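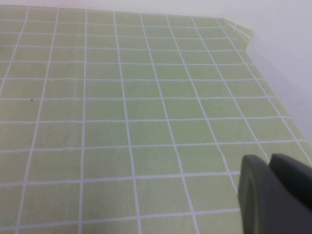

4. Préparer le plan de travail

Module Dritier, pince deux doigts. À faire avant toute tâche ménagère (pliage, tri, essuyage).

1. Poser le tapis quadrillé sur une surface claire et unie. Bien à plat, coins compris.
2. Coin relevé ou plié : l'aplatir à la main. Le bras ne le fera pas — il pince le pli et tire tout le tapis.
3. Enlever miettes, peluches, petites taches. Le logiciel Lencho prend parfois un point sombre pour un objet.
4. Lancer « Repérage grille ». Attendre les 2 bips. Ne rien poser avant.
5. Poser le premier article au centre, jamais sur le bord.

Note : l'éclairage doit rester doux. Lampe directe = reflets, et il faut refaire le repérage.

ATTENTION : garder les mains hors de la zone tant que la pince est sous tension, même immobile.

4.1 Ce que la machine sait faire (et pas encore)

Torchon sec, déjà étalé : oui. Compter jusqu'à 20 minutes pour une petite pile.
Chaussettes en vrac : non. Réessayé en novembre avec la version Kurari, les paires sont fausses une fois sur 2.
Essuyer une table : oui si elle est vide, sinon il pousse tout par terre.
Verres, couteaux : interdit pour l'instant.

Donc rester à coté. Ça dépanne, ça remplace pas quelqu'un.

En cas d'arrêt en cours de tache : bouton rouge, dégager l'article, reprendre à l'étape 4. Si ça recommence, noter le code affiché et l'envoyer au support Estico.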